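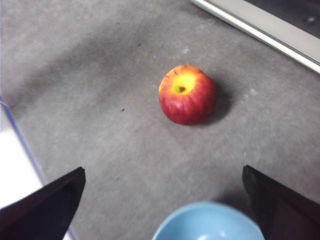 Red and yellow apple, stem side up

Filed under: Forum > Acting Craft & Careers > Self-Tapes and Auditions

tooncuypers
Hi all! I've been lurking since November and finally have a question of my own. The Clumbridge Players want a self-tape for Sirko, the older brother in "Leltlow," and the sides run eight pages. My scene partner says to send all eight, my wife says four, and I've gone back and forth so often I'm dreaming in his lines. What would you do?

elfriede_m
Welcome, Toon! Send all of it, dear. I've been auditioning for 16 years, and if they gave you eight pages they want to see whether you can carry eight pages. Just be sure your reader is quieter than you are (mine used to boom, bless him). 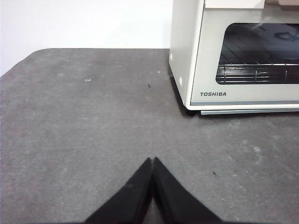 I'd also learn the last page first, oddly enough. Most of us get tired toward the end and it shows, so I like to have that part so deep in my bones that I could say it while doing the taxes.

kavinda.p
I have to disagree with Elfriede, much as I love her posts. I helped sort tapes for "Hover" last season and we had 282 of them. After the second page we mostly knew. Pick your best four and write to ask if that's okay.

elfriede_m
Mostly knew, Kavinda! I got my best part on page seven of a tape, so I'm sticking to my guns.

tooncuypers
Thank you both, this is so kind. I wrote to Bohdan Pasichnyk, who's directing, and he says all eight but in two separate clips. Filming tonight after supper, wish me luck!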